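Household Money Records Checklist
Kedwood Tenants' Money Group – twice-yearly review, with comments
Completed by: Joscha Brinkmann
Date: 2025-08-16
Previous review: April

Mark each line OK, Fix or N/A. Write a comment for every Fix. Leave account numbers off this form.

1. Paper records

1.1 Bank statements for the last year are filed by month. OK
Comment: Condier checking is complete. The savings account went paperless after the April review, so I printed the year-to-date summary and put it at the front.

1.2 Loan agreements are kept together, with signed pages. Fix
Comment: The car loan with Brundetti has page 2 missing. That page has the late payment terms on it. Asked the branch for a copy.

1.3 Tax returns and supporting forms are kept in a separate folder. OK

1.4 Papers no longer needed are shredded, not put out with the recycling. Fix
Comment: A full bag of old envelopes and card offers was still in the hall closet. Several had the full name, address and a preapproval code. Shredded the same afternoon.

1.5 Fire-resistant box closes and locks. OK
Comment: Key is stiff. Second key tested as well.

2. Accounts and cards

2.1 Every open account is on the master list. Fix
Comment: The Maruyama store card was not on the list. It was opened for a discount on a washing machine and paid off. Balance is zero but the card is still open. Added.

2.2 Automatic payments match the current card and expiration date. OK

2.3 Credit limits and balances are written down on the day of review. OK
Comment: Condier card balance is $310. No other card carries a balance.

2.4 No payment was late since the last review. Fix
Comment: One Brundetti payment posted a day late. The due date fell on a holiday. No fee was charged, but I have moved the transfer date forward by a week.

2.5 Unused subscriptions are canceled. Fix
Comment: Found $51 a month going out for two services that no one in the house uses. One canceled online. The other needs a phone call.

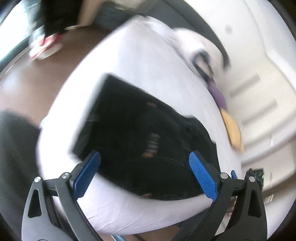

3. Sorting and review area

Papers should be sorted in one sitting and in one place, with nothing left out afterward. Most of the missing pages found at earlier reviews had slipped in with newspapers or junk mail on a crowded kitchen counter. Use a table large enough for a full year of statements in monthly piles. A white cover with something black laid over part of it works well for this: bills and receipts go on the white, and anything waiting for a decision goes on the black, where pale paper is easy to spot. Smooth out any bunched part first, or small receipts will slide into the folds.

3.1 Table is cleared of food and drinks before sorting. OK

3.2 Waiting papers are kept apart from finished ones. OK
Comment: Three items left waiting at the end, all listed in section 5.

3.3 Blinds are closed or the table is out of view from the street. Fix
Comment: Ground floor unit. Will close them next time before the box is opened.

4. Credit reports and identity

4.1 Report requested from each bureau and read line by line. OK
Comment: An old address is still showing on one report. Everything else matches.

4.2 Score noted, with its source. OK
Comment: 796, from the Condier app. I only compare it with earlier scores from the same app – other sources use other models.

4.3 No inquiries that the household does not recognize. OK

4.4 Credit freeze status is known for each adult. Fix
Comment: Mine is in place. My wife's was lifted for the car loan and not put back.

4.5 Banking passwords are not reused on other sites. OK

5. Open items

Page 2 of the Brundetti agreement – waiting for the branch
Second subscription – call on a weekday before five
Old address on credit report – dispute form filled in, not yet mailed
Credit freeze – to be put back this week
Maruyama card – decide whether to keep it open

Reviewer's note: The form still has no line for beneficiaries on savings and retirement accounts. I checked ours anyway and both are current. Please add it under section 2 when the form is next printed.

Signed: J. Brinkmann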